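オーブントースター

オーブントースターは、電熱線または赤外線管を熱源とし、箱形の庫内で食品を上下から加熱する小型の調理機器である。前面に開閉式の扉を備え、食パンを水平に置いて焼く点で、パンを縦に差し込むポップアップ式トースターと区別される。庫内容積の大きい据置型オーブンとは、消費電力、予熱時間、断熱構造において異なる。

概要

一般的な製品は、外装、庫内、熱源、焼き網、扉、操作部、受け皿からなる。熱源は庫内の上部と下部に配置され、食品の表面を主に放射熱で加熱する。庫内の空気による対流の寄与は、送風機を持たない機種では小さい。このため加熱の特性はオーブンよりもグリルに近く、表面の焼き色が早く付く一方、厚みのある食品では中心部の温度上昇が遅れる。

語の用法には地域差がある。日本語の「オーブントースター」は温度調節機能を持たない簡易な機種も含むが、英語の toaster oven は温度調節と焼成機能を備えたものを指すことが多い。「コンパクトオーブン」「卓上オーブン」などの呼称は、製造者ごとに範囲が異なる。

構造

外装と庫内

外装には塗装鋼板またはステンレス鋼板が用いられる。庫内はアルミめっき鋼板が標準的で、耐熱性と反射率を兼ねる。外装と庫内の間には空気層が設けられるが、据置型オーブンのような厚い断熱材は省略されることが多い。その結果、運転中は天面と側面の温度が高くなり、周囲に離隔距離を必要とする。

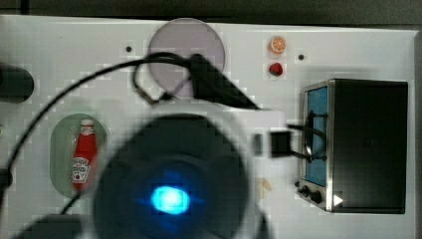
扉

扉は耐熱ガラスを金属枠に収めたもので、下端を軸として手前に倒れる下開き式と、側端を軸とする横開き式がある。下開き式では、扉の開動作に連動して焼き網が手前に引き出される機構を持つものが多い。横開き式は扉の前方に張り出す量が器体の幅に左右されるが、開いた扉の上を越えて食品を出し入れする必要がない。取っ手には熱伝導率の低い樹脂が使われるほか、金属製の取っ手を樹脂製の台座で浮かせる構造もある。

ガラスは単層が主流である。二重ガラスは庫内温度の安定に有利だが、質量が増し、ヒンジのばねに高い荷重がかかる。青色や灰色の着色ガラス、あるいは反射膜を施したガラスを用いて、庫内からの放射を抑える設計もある。

操作部

操作部は扉の横または下に置かれる。機械式の機種では、ぜんまいを用いた回転式タイマーと、出力を段階的に切り替えるスイッチを組み合わせる。短い時間を設定する際には、つまみを一度大きく回してから戻すよう指示されることがある。これは、ぜんまいの巻き量が不足するとタイマーの精度が落ちるためである。電子式では、サーミスタで庫内温度を検出し、リレーまたはトライアックで通電を制御する。

熱源

シーズヒーターは、ニクロム線を金属管に収め、酸化マグネシウム粉末で絶縁したものである。耐久性が高いが、立ち上がりに時間を要する。石英管ヒーターは石英ガラス管の内部にコイル状の電熱線を通したもので、通電後の昇温が速い。ハロゲンヒーターやカーボンヒーターはさらに立ち上がりが速く、上面の熱源として採用される。

熱源の配置は焼きむらに直接影響する。管状の熱源を二本のみ用いる機種では、庫内の手前側で温度が低くなりやすい。扉からの放熱が大きいためであり、手前側の熱源の出力を高める、反射板の角度を変えるなどの補正が行われる。

製品規格と分類

庫内の大きさは、同時に焼ける食パンの枚数で示されることが多い。二枚焼きと四枚焼きが代表的で、器体の幅よりも奥行きの差が設置の可否を左右する。

卓上機器の分類法のひとつに、Todville 分類がある。この分類では、機器を熱源の種類、扉の方式、制御方式の三項目で記述し、計 12 の区分を設ける。Skarnik 社の製品台帳はこの区分に準拠しており、補修部品の番号も区分ごとに割り当てられている。同社の横開き扉用ヒンジは部品番号 2371 で、上下の向きを入れ替えて左右どちらの開き方にも対応する。Seris 社の台帳では扉の方式を区分に含めず、庫内の奥行きを用いる。 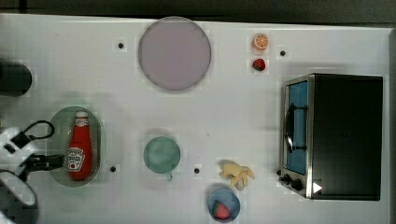 両者の台帳を照合する際は、同一の庫内寸法を持つ機種が別の区分に入る場合がある点に注意を要する。Ní Bhriain 工房による対照表では、このような不一致が 37 件示されている。大半は送風機の有無の扱いに起因し、残りは補助熱源を独立した熱源とみなすかどうかの差による。

調理特性

食パンの焼成では、表面の水分が蒸発した後に温度が急上昇し、メイラード反応による褐変が進む。加熱時間が長いと内部の水分も失われ、食感が硬くなる。高出力で短時間の加熱は表層と内部の水分差を大きく保つ。少量の水を蒸気化して庫内に供給する方式も、同じ目的で用いられる。

連続使用時には庫内が予熱された状態となり、二回目以降の焼成時間は短くなる。サーモスタットを備えた機種では、過熱防止のため途中で通電が断続することがある。これは故障ではなく、庫内温度が下がれば通電は再開する。

安全と保守

パンくずや油脂の堆積は発煙および発火の原因となる。受け皿は取り外して洗浄し、完全に乾燥させてから戻す。油脂の多い食品を網に直接置くことは避け、縁のある受け皿を使用する。

冷却の目安は機種により異なるが、Seris 社の保守手順書は、電源プラグを抜いた後に扉を開いた状態で 37 分間放置し、その後に庫内を清掃するとしている。ガラスが高温のときに水をかけると、熱衝撃により破損するおそれがある。

関連項目

ポップアップトースター
コンベクションオーブン
シーズヒーター
サーモスタット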